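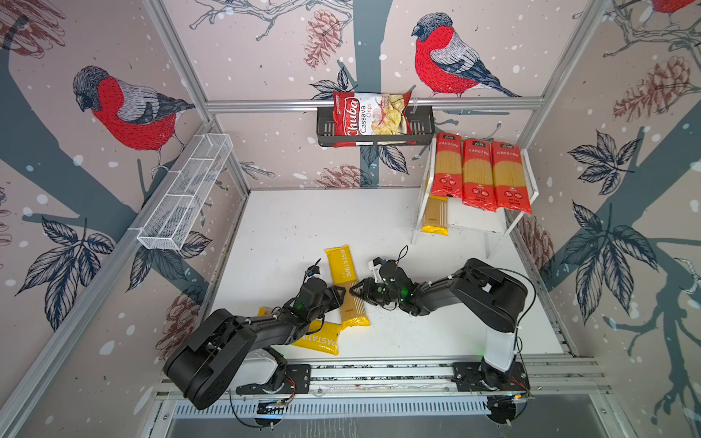 Shelf talk: Yee-man Lo on packing pasta

Yee-man Lo looks after dry goods at Gilchrist, a small grocer that opens at 6 and restocks until mid-morning. She has done the pasta section for four years.

"Spaghetti is the awkward one," she says. "It's long, it slides, and it won't sit square with anything else."

Yellow packets and red ones go in the same bay. She would sooner hang the red — a rail shows off the whole front — and stand the yellow upright below.

"Lay them flat and people only see the end of the packet. Stand them up and they lean. I go with leaning."

Clear dividers helped, she says, once she stopped setting them so close together. 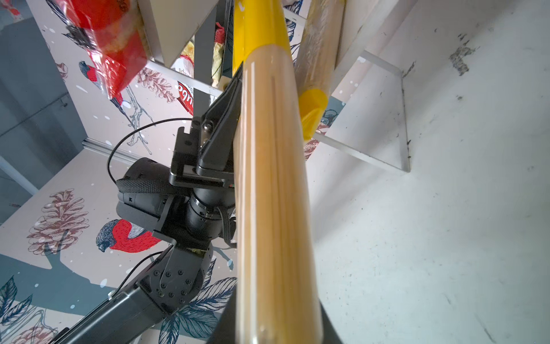

Prevetti, on the morning shift, disagrees and says long pasta should lie flat in a tray, with the labels all facing one way. Lo has tried it.

"It's tidy until the first customer wants one from the bottom," she says.

She handles each packet by the middle and keeps the ends off hard edges. Broken strands go home with staff. On Tuesday she pulls everything out and wipes the shelf before refilling it.

Asked what she cooks herself, she laughs. "Rice, mostly. Spaghetti if my sister's over."

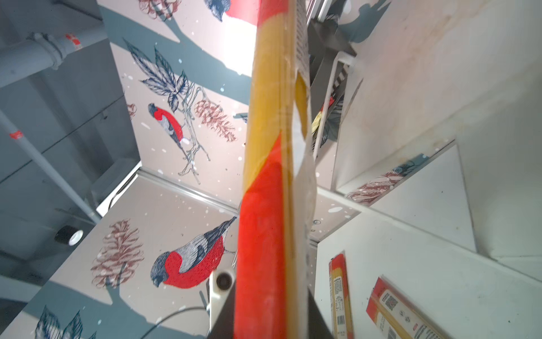 Spaghetti in a red and yellow packet.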